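Stop Buying The Big Kitchen

Wednesday night, nearly 9, and I'm eating toast over the sink again. Toast! In a town where every second house on the market has a kitchen you could land a plane in.

I'm going to say it. We cook less than our grandparents did and we pay way more for the room we don't do it in. Bigger island. Second oven. A drawer just for spices, and the spices are from two apartments ago.

Went to three open houses in the Grustidero development in February. Same pitch every time. "Great for entertaining." Entertaining who? When? Everybody I know is asleep on the couch by ten. The Sisard place had a pot filler over the stove, which, fine, but you still have to carry the pot back to the sink to drain it. So you've saved one trip. Half a trip.

And the stuff piles up anyway. Give people more counter and they put more things on it. I've seen it in tiny rentals and I've seen it in the big ones out on Caputo Road. Counter fills up. Always.

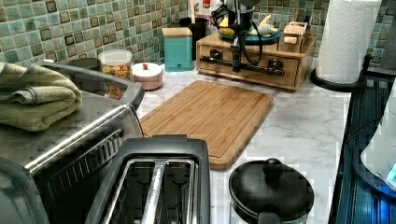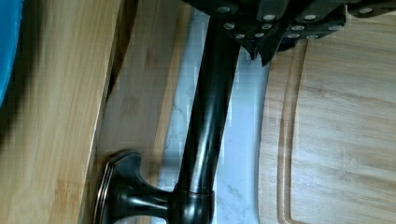
What do you really need? A sharp knife. One good pan. A board. Heat. My grandmother fed nine people out of a galley where you couldnt open the oven and the fridge at the same time, and she never once complained about flow. She complained about the price of butter.

Meanwhile I paid 300 bucks for a Vakuvico blender I've used 2 times. Both times soup. Both times I could of used a fork and some patience. It lives in the hall closet now, next to the vacuum. So yes, I'm part of the problem.

I get the other side. Some people truly cook. Big families, bakers, the canning crowd in August. Build them whatever they want. But the rest of us are stretching a 30 year mortgage over a room that mostly warms up leftovers, and then wondering why there's no money for actual groceries.

Take the smaller house. Buy better tomatoes. Invite people over and let them stand in the doorway with a drink, in your way, like they always do. They'll stand there in the big kitchen too.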